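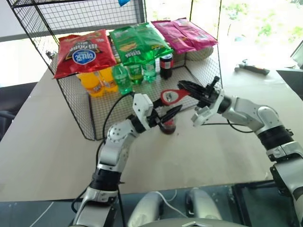

The Divent Code, in full the Divent Code of Practice for Two-Armed Table Work, is a set of rules for robots that handle household goods with two arms at a fixed workplace. It covers jobs in which one arm holds an object steady while the other works on it with a tool. Opening a bottle, unscrewing a jar and cutting tape on a parcel are typical. The code is voluntary and has no legal force. It is used mainly by small laboratories and by workshops that build or rent out such machines.

Background

The first draft was written at Divent, a robotics workshop in the town of Trever, after a run of breakages in which glass bottles were chipped or knocked over during opening trials. The workshop already had written rules for speed and emergency stops, but these dealt with the safety of people nearby and said little about the object in the grippers. A short sheet of table rules was pinned up beside each bench and later grew into the present code.

The engineering firm Kinyua took up the sheet the following year and asked for a section on tools. The current edition has four parts: the table, the hold, the tool, and the record.

Part 1: The table

Part 1 deals with the state of the work surface before the arms are powered. The surface must be level and firm. Stock that is not part of the job, such as spare bottles, cans or packets, may stay on the table if it is kept in a rack or basket. The code allows shelves and wire baskets within reach of the arms, but asks that the working object be brought out in front of them before any tool is applied, so that a slip does not carry into the rest of the stock.

Hand tools belonging to other jobs should be put away or laid flat well to one side. Cables are treated at some length. A cable that runs along an arm must have enough slack for the full range of the elbow and wrist, and a cable lying on the table must not pass between the object and either gripper.

Part 2: The hold

The arm that steadies the object is called the holding arm, and the one that carries the tool is the working arm. The code does not say which side should do which. It does say that the roles must be fixed before the job starts and must not be swapped while the object is under load.

For bottles, the base should stay on the table during opening wherever the height of the tool permits. The fingers should close on the body of the bottle, below the shoulder, and should not cover the cap. Grip force is set on an empty bottle of the same kind first and then checked on a full one. Glass and plastic have separate settings, as a force that is safe on glass can crush a thin plastic bottle.

Lifting a glass bottle clear of the table while the cap is being levered is permitted only over a padded tray.

Part 3: The tool

A tool held in a gripper must be seated so that it cannot turn between the fingers. Openers with a smooth round handle are to be fitted with a sleeve or flat. The opening end must be visible to at least one camera throughout the approach.

The approach itself is made in 3 stages:

1. The tool is brought to a point above or beside the cap and stopped.
2. The position of the cap is checked again.
3. The tool is lowered until contact is felt, and only then is the lever movement begun.

If the cap does not come free, the code allows two more attempts at the same force. After that the tool is withdrawn and the bottle is set aside for a person to deal with. Raising the force to clear a stuck cap is the one practice that the code forbids outright.

People must keep their hands off the table from the first stage until both arms have stopped. A person guiding the arms from a distance counts as the operator and must have a stop button within reach.

Part 4: The record

Every session is logged. The log gives the object, the tool, which arm held and which worked, the grip setting and the result. Failed attempts are kept along with the good ones. Spillages are logged even when nothing was broken.

Kinyua published a review of its own logs in April, covering 2,610 opening attempts. The most common fault was a tool that had turned in the gripper before contact. The second was a bottle that slid on the table when the lever movement began. The review led to the present wording on sleeves and to a note advising a rubber mat under glass bottles.

Use and criticism

The code has been adopted in 10 workshops. Some users have said that the check in the second stage makes the work slow, especially where the same kind of bottle is opened many times over. Others have pointed out that it says very little about soft packets, which are hard to grip and can burst. A separate sheet on bags and pouches, known as the Gineck supplement, is in draft.

This article was last revised on 23 September 2024.

Comments

We use the table section for jar lids as well and it carries over fine. The grip settings do not.

Does the mat rule apply to cans? Part 2 only mentions glass.

Reply: No, only glass. Our bench uses the mat for everything anyway, saves changing over.

The bit about swapping arms should be nearer the top. It was the first thing our trainees got wrong.

Related articles

Gineck supplement (draft)
Grip force
Handheld tools for robot grippers
Stop buttons and remote operation
Cable routing on jointed arms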